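The Trostlow bedcover in grey

I've sold bedding for long enough to be picky about it, and the Trostlow is the cover I keep ordering for myself. It's a plain grey, stretches over the mattress like a fitted sheet and has a skirt that hangs down over the side of the base. You can chuck the day's washing on top and sort it there – I do!

I like it best in a small white bedroom, where a bit of grey stops everything looking like a dentist's. It sits nicely with a white wardrobe too. 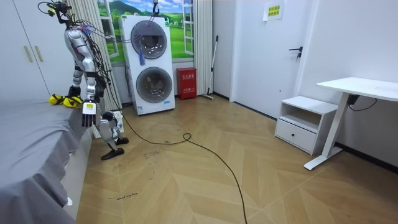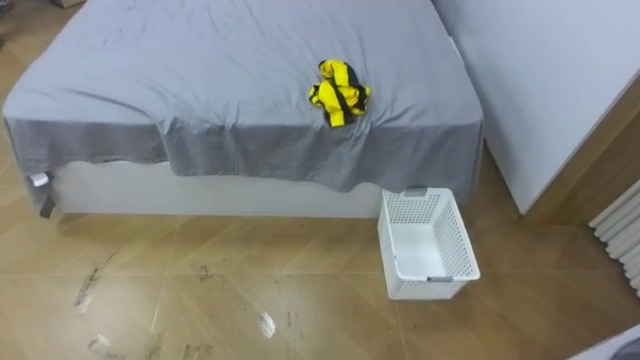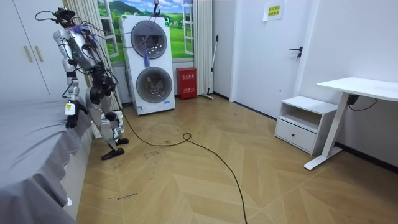 Washing and care

Forty degrees, with like colours, and go easy on the softener. It will crease (I never iron mine, life's too short), but a good tug at the corners gets most of that out. Meinir Llewellyn hangs hers over the banister overnight and swears by it.

Price and ordering

The double is 1,120 kroner and the king is 1,199, both with the skirt attached. I post within 5 days. If the colour isn't right for your room, send it back unwashed and I'll swap it – just pop a note in with your name. The Pravden pillowcases in the same grey are back in December.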